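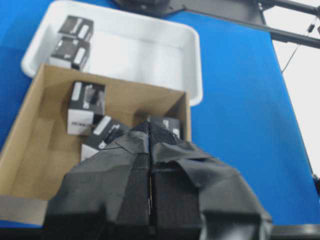 Wrist view, box-to-tray task, blue table.

Calaton Manipulation Group
Minutes, data collection review, 1 July 2018
Chair: Carolina Azevedo
Also present: collection staff, training staff, one visitor from Valente
Minutes taken by the training side, so complaints about tone should come to us.

1. Previous minutes

Accepted with one correction. The February minutes said that the Flaltov model "handles clutter." The training side asked that this be changed to "was shown handling clutter in one demo." Changed.

2. State of the small-box set

Collection reported 1094 recorded episodes of moving the small black-and-white boxes between the cardboard box and the white tray. Of these, 51 have been thrown out for dropped frames or a missing wrist stream. The rest are marked good.

The training side asked what "good" means. Collection said it means the file opens, all the streams are present and the operator pressed the success key at the end. It was pointed out that the operator pressing the key is also the person who wants to get through the session. Collection did not like the way this was put but agreed that no second person looks at the end state. The chair asked for a second look at a sample of 24 episodes, picked by script and not by hand. The training side will write the script. Collection will not see the list in advance.

There was some back and forth over whether 24 is enough to say anything. Probably it isn't. It is what can be watched closely before the next meeting, and everyone who wanted a bigger number was invited to do the watching. No takers.

3. Wrist camera

Training repeated its worry that the wrist view is mostly gripper at the moment that matters. With the fingers over the cardboard box, a box near the wall can be partly hidden behind them, and the black covering on the gripper is close in color to the boxes themselves. Any model that learns from this view may be learning the folds in the fabric. Collection said the overhead view makes up for it. Training said that has been assumed since the start of the project and has never been tested.

Proposed: train once with the wrist stream and once without, same episodes, same settings. The chair asked why this wasn't done in February. The answer was that the machine time went to the Flaltov demo. Agreed to do it now, before more episodes are recorded.

A request to change the covering on the fingers was put off. Changing it halfway through would split the set in two, and we already have one unlabeled split (see item 5).

4. Variety of starting layouts

Longest item of the meeting. The protocol says the operator should scatter the boxes differently before each episode. Training went through a run of opening frames and found the same few layouts coming back — some of them close enough that one person thought the files had been copied. They had not been copied. People put things down the way they put them down last time. 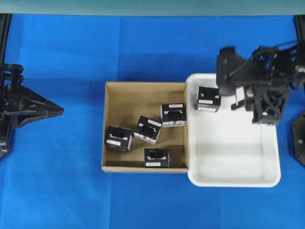
Collection argued that the boxes lie at all kinds of angles, so there is variety whether or not the operator thinks about it. Training accepted that for rotation. It does not accept it for position, for how many boxes are already in the tray when recording starts, or for where the tray stands. If the tray is always up against the same side of the cardboard box, we are teaching the arm to go to one side and let go. It will look very clever until somebody slides the tray over.

The Valente visitor said their own team prints a layout card for each episode and the operator copies it. Collection's view was that this would slow every session down and that operators would hate it. Training's view was that fewer episodes with real spread would be worth more than the current pile. Neither side had figures. The chair noted that both sides had been equally confident without them.

Agreed: one trial block using layout cards, 4 operators, with the tray position changed between episodes as well. Time per episode to be logged, so that next time we can argue about something.

5. Notes field

The notes field in the episode log is blank for most of the set. A fold-creased cloth and a smooth tabletop should not go in under the same surface name, and moving the cardboard box so that it overlaps the tray should be written down too. Collection said the field is optional. It is now required. "Normal" will not be accepted as an entry.

6. Skosorton proposal

Skosorton has offered to label our episodes automatically and claims the labels match human ones. Their slides were sent round beforehand. Training asked which humans, on what task, and how disagreements were counted. The slides don't say. Collection is in favor, mainly to get rid of the success key. Training is not opposed in principle but would like to see the tool run on the same 24 episodes as in item 2, without being told our answers. The chair will write to them with that condition. If they decline, the matter is closed.

7. Demo request

A request has come in to show the task running on its own to outside guests. Training asked that if this goes ahead, the guests be allowed to place the boxes themselves. Collection thought this was asking for trouble. Training said yes. No decision.

8. Actions

Script to pick the 24 episodes: training
Second look at end states: one person from each side, working separately
With and without wrist stream comparison: training
Layout card trial block: collection
Notes field made required in the log: collection
Letter to Skosorton: Carolina Azevedo

9. Other business

Collection asked that "pile" not be used in the minutes to describe the data. Noted. The word was used in the meeting and stays in.

Next meeting when the wrist comparison has finished running.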